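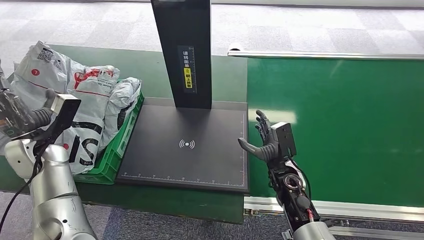 **Mailer bags or boxes for yarn?**

Board: Selling and Posting
Started Sunday, November 3, 2024

### slubby_k

I dye and sell wool from home, mostly sock weight, and up to now everything has gone out in cardboard boxes. The boxes cost more every time I reorder and they take over the spare room. I'm thinking of moving to plastic mailer bags for anything up to three skeins and keeping boxes for bigger orders.

Wool doesn't break, so I can't see much of a downside, but I know some of you went the other way and came back to boxes. What went wrong? I send most things with Barredo, tracked, and a few with Nerkness when the customer asks for it.

### ferrytoast

Bags for years here, no complaints. Buy the thicker ones. The cheap ones split along the side seam and you only hear about it when someone gets half an order.

Put the skeins in a clear inner bag first. If the outer tears, the wool stays clean and stays together.

### pondlife_mill

I went back to boxes. Bags get squashed under heavier parcels and a hand-wound cake arrives looking like a pancake. It's still perfectly good yarn and it knits up the same, but the customer has paid for something pretty and opens something flat. I had two partial refunds in one month over it.

Skeins are fine in bags. Cakes aren't. If you sell both you end up stocking both kinds of packaging anyway, and then you haven't saved any room.

### slubby_k

I only sell skeins, twisted, so that might not bother me. Do you get complaints about the label being unreadable on a bag? My printer does the sticky ones and they wrinkle when the bag isn't flat.

### ottershaw_posts

Label first, then fill the bag. Lay the empty bag on a hard table, stick the label on the smooth side, rub it down from the middle outwards, then put the wool in. If you fill it first the barcode ends up running over a lump and you get a crease right through it.

Keep the label away from the flap as well. I had one come back to me from Nerkness with the flap folded over half the postcode.

### greta_not_garbo

Agree with the above about labelling first. Disagree with everyone about plastic. Paper mailers exist, they're strong enough for wool, and customers notice. I use the padded paper ones from Ikum and they've been fine in dry weather.

### ferrytoast

"In dry weather" is doing a lot of work there. My parcels get left on doorsteps, under hedges and once in a recycling bin. I like paper but I'm not sending merino out in it in January.

### greta_not_garbo

That's what the inner bag is for, and you use one too. If you're already using an inner bag then the outer doesn't need to be waterproof.

### ferrytoast

The label does though. Wet paper mailer, label slides off, parcel goes nowhere. I've had it happen.

### pondlife_mill

You can tape over the address part and leave the barcode clear. Shiny tape over the barcode can stop it scanning.

### mossbank

Can I ask about weight? I weigh on kitchen scales and I've been charged extra twice by Barredo for being over. Both times I had it at 900 g before packaging, and I thought there was plenty of room under the limit. One was in a box with tissue and a printed pattern.

### ottershaw_posts

Weigh it sealed, with the label on, right before you book it. Boxes vary a lot, and damp card weighs more than dry card. Wool takes up moisture too, so if your stock lives in a garage it won't weigh in winter what it weighed in summer.

Check the scales now and then with something of a known weight. An unopened bag of sugar will do.

Size catches people out too. A stuffed bag bulges and it's the fattest point that gets measured. Press the air out before you seal it.
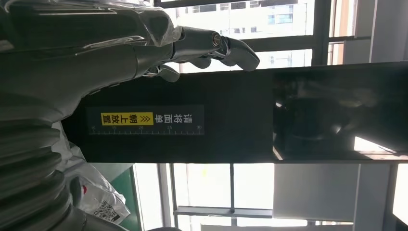

### slubby_k

Right, so I've had a week of trying it. I ordered a pack of 200 bags from Cerkex, the thicker grade, and I've sent all my small orders in them.

- Packing is quicker. I used to lose a lot of time making up boxes.
- The spare room has a floor again.
- One customer said she missed the box because she keeps them. She did get her wool.
- Label first works. I did one the old way out of habit and had to redo it.

I haven't decided about paper. I might get a small pack from Ikum and offer it as a choice at checkout.

### greta_not_garbo

Don't offer the choice. I did that and people either skipped it or picked paper and then wrote in the notes asking for it to be waterproof. Pick one and say which on your shop page.

### pondlife_mill

I think the choice is fine if you charge the same for both. It's charging extra for paper that starts the emails.

Glad the bags are working. I'd still box anything going as a present, and gift sets with a mug or needles in. Needles go straight through a bag, and through the next bag as well if they're metal.

### mossbank

Weighed sealed this time and it was over, so that was my problem all along. I've moved to bags for single skeins and I'm under the limit without having to think about it. Thanks ottershaw.

Does anyone reuse bags they've been sent? I've got a drawer full.

### ferrytoast

I do for friends and swaps. Not for paying customers. The old label never comes off cleanly, and if any of the old barcode is left showing it can get scanned by mistake. Cover it completely or turn the bag inside out.

### ottershaw_posts

Inside out works if the bag is dark on the inside, though the glue strip ends up in the wrong place and you'll need tape all the way across. I gave up and use mine for storing fleece.

### hanks_and_banks

Reading this with interest as I'm about to order. Is the thicker Cerkex grade the one with two glue strips? I get a fair few returns and it would save people hunting for tape.

### slubby_k

No, just the one strip on mine. I think they do a returns version but it only came in the bigger size and I'd have needed six weeks of orders to get through a pack. I'll have a look at the listing tonight and post the size.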